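Machines and Chores: Can They Do the Washing-Up Yet?
Notes for the sixth session, Eamon Hegarty
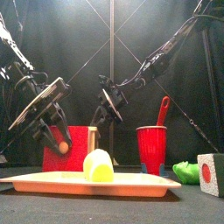
Fig. 1. Two arms at a tabletop task. The left gripper has a small ball between its fingertips; the right one is empty.

Welcome back, everybody, and thank you for the very good questions last time, several of which I have shamelessly built this session around. As before, these notes are meant to be read alongside what I say in the room, so please scribble on them.

6.1 Where we had got to

We finished with the history of the household machine, and I hope I persuaded you that the washing machine is one of the cleverest things ever brought into a kitchen. It cleans clothes without knowing what clothes are. You load it, you empty it, you fold what comes out, and the machine does the one stage that could be shut inside a drum. The same goes for most of the machines on a shop floor. The part arrives in a known place, facing a known way, and somebody was paid to make sure of it.

Tonight we turn to the other sort of work, the sort that goes on outside the drum: tidying, sorting, laying a table, putting things back where they live. I call these "loose chores" and I'm afraid the name has stuck with me, though you won't find it in the textbooks.

6.2 Why picking things up is hard

Have a look at Fig. 1 and think only about the hand. Each arm ends in a gripper with two fingers, and you might try going through your own morning with just a finger and thumb on each hand (do try it, but not with the kettle). A small ball touches a flat finger over a very small patch, so the squeeze has to be well placed or the ball shoots off sideways. The green cloth on the right is a different matter altogether. It has no fixed shape, and once you lift a corner it becomes a new object, with new folds hiding whatever was underneath. A foam block will forgive a clumsy grip. A plastic cup with a utensil standing in it may not, and if you want the utensil without the cup, something has to keep the cup still. Notice the small blue tabs at its base, which help to hold it upright. I'd like you to ask how much of a task has been made easier by the way the table was laid out, and to keep asking it whenever you watch a demonstration.

6.3 How good is good enough?

This is the part people tend to rush, so let us go slowly. Suppose a machine puts things away correctly 99 times in every 100. That sounds splendid, and in an exam it would be. Now suppose a busy household canteen asks it to handle 1,177 items in a week. One in a hundred gives you eleven or twelve mistakes, and what matters then is what kind they are. A spoon in the wrong drawer is a nuisance. A glass let go over a stone floor means a person with a dustpan, and the person has to be nearby.

I visited a packing shop called Gredden in February, where they had been trying a pair of arms on mixed returns. The supervisor was fond of them and quite plain about it: they were slower than her staff, they did well with boxes, and she still wanted someone standing by for anything soft. My own answer to the question in tonight's title is much the same — some chores, in some rooms, with somebody within earshot.

6.4 Two arms or one?

A second arm costs money and has to be kept from bumping into the first. On the other hand, think how often you steady a thing with one hand while working on it with the other: opening a jar, wiping a bowl, shaking out a pillowcase. We shall compare the Canow and Saengthong readings on this, which disagree, and I would rather you made up your own mind before hearing mine.

For next time

Please choose 3 chores you did this week and write down every separate movement in each, including the looking. Folding one towel will fill more paper than you expect. Mark the steps where you needed both hands, and the steps where you felt something before you saw it.

Reading: the Godis handout, first half only. The second half has a fair bit of algebra in it and we'll go through that together — bring a pencil.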